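Masking the robot's own body out of the head camera in simulation

Part of the Plorholm perception notes. Last updated September 2022.

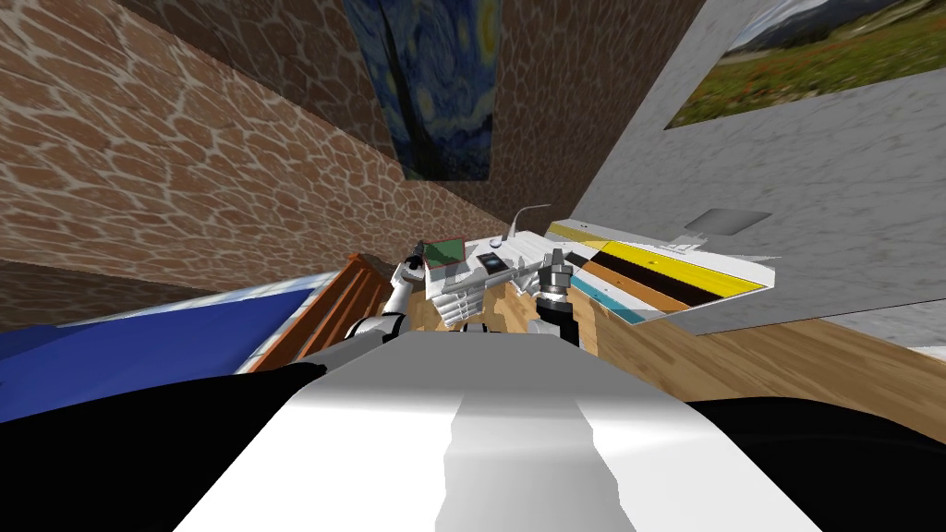
What you need

A working Plorholm install, a two-arm robot model that loads without errors, and a scene with textured walls. The test room used on this page has a brown stone pattern on one wall, gray plaster on another, and two paintings. Plain white walls are a poor choice with a white robot, as you will have trouble seeing mistakes in the mask.

From the head camera the torso fills the lower part of the view, with a black shoulder section in each corner and both arms reaching out ahead. If you pass that straight to the object detector, it will report the torso as a large flat surface and the planner will try to put things on it.

Step 1. Turn on the segmentation output

Open the camera settings and switch on the ID buffer. It has the same size as the color view and gives each pixel the number of the link or object it belongs to. Save and reload the scene. The change does not take effect until you reload.

Step 2. Give the robot its own ID range

Robot links should start at 1000. Scene objects use everything below that. In the robot file, set id_base to 1000 and leave the individual link numbers alone. Check that no object in your scene has a hand-set ID in the robot range. Jacobus Jacobs had a tray numbered 1234 in an old scene, and it disappeared from every detection run until he changed it.

Step 3. Build the mask

Mark every pixel with an ID of 1000 or higher as robot. Grow the marked area by 5 pixels on all sides. The shoulder sections have smooth curved edges, and without the extra margin you get a thin line of leftover pixels along them.

Do not grow the mask by much more than that. Small objects lying between the arms will start to lose their edges, and thin ones such as cables can go completely.

Step 4. Keep the gripper if you need it

Grasp checking needs to see the gripper. Add the gripper and wrist links to keep_links, and they will be left out of the mask. Use two masks if you run detection and grasp checking at the same time. Sharing one between them causes false detections at the fingertips.

Step 5. Correct for camera tilt

If the head is rolled, the walls and floor will run at steep diagonals. The mask is still right, but the table finder assumes a level view. Read the camera pose from the same time step as the view and rotate the point cloud into the base frame before fitting a plane. Using the newest pose instead gives you errors whenever the head is moving.

Step 6. Test it

Run the mask viewer over some 22 arm poses, including a few with the elbows close to the camera. Look for holes at the joints. A hole usually means a link has a collision shape but no visual shape in the robot file.

Known problems

Cables attached to the robot are counted as scene objects. Wian Visser has a patch for this in the Fulta branch, not merged yet.

The mask is one step late if physics and rendering run at different rates. Set them equal while testing.

Next page: Filtering the point cloud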